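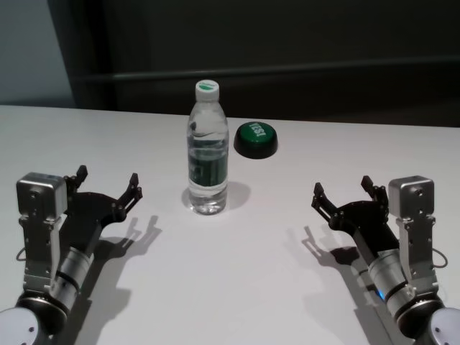
Bottled water on a white table, Flokthorpe Ice Arena

Home > Reports > Visits > Flokthorpe Ice Arena open day

Report of visit, 11/15/20
Submitted by Melahat Tokgöz, Lurnwood Ice Hockey Association

The Association was invited to the open day at Flokthorpe Ice Arena, which took its first skaters in August and is the home rink of the Flokthorpe senior side. The visit was made to judge whether the arena would suit our regional junior finals, at present held at Ormsby.

Visitors were received at the east entrance and taken round in groups of nine. The tour began in the seating area. There are 375 fixed seats, all on one side of the ice, with standing room behind the far goal. Sight lines are good from every row except the lowest, where the boards hide the near corner. Spectators in wheelchairs have a raised platform level with the blue line, reached by a ramp from the foyer.

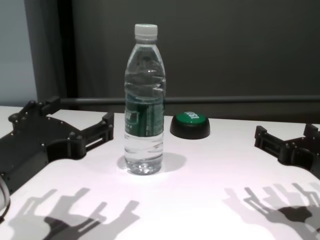 The changing rooms compare well with those at Ormsby. Eight are provided, each with its own showers and rubber matting laid as far as the ice. Referees have a separate room with a lock, a point raised by our officials after last season's finals. The skate sharpening room is small, and on a full match day teams would need to be given set times.

The ice itself was in fair order. The arena staff explained that the surface is cut between periods and flooded overnight. Some softness was noted near the players' benches, which the staff put down to the doors being left open for the tour.

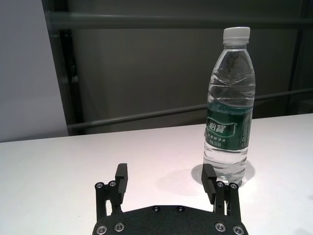 Parking remains the main concern. The arena has 80 spaces and shares its access road with the Avard trading estate, where lorries may wait on either side. Coaches can set down at the entrance but must then park elsewhere. The arena management has undertaken to send a plan of the overflow field.

An exhibition match between the Flokthorpe and Ormsby under-16 sides closed the programme. It was played in good spirit and Flokthorpe won by a late goal. The scoreboard and goal lights worked throughout, although announcements could not be heard clearly from the standing area.

It is recommended that the Association ask Flokthorpe for a hire quotation covering both days of the finals, with use of all changing rooms. Clubs wishing to comment on the proposed change of venue should write to the Lurnwood office before the next fixtures meeting.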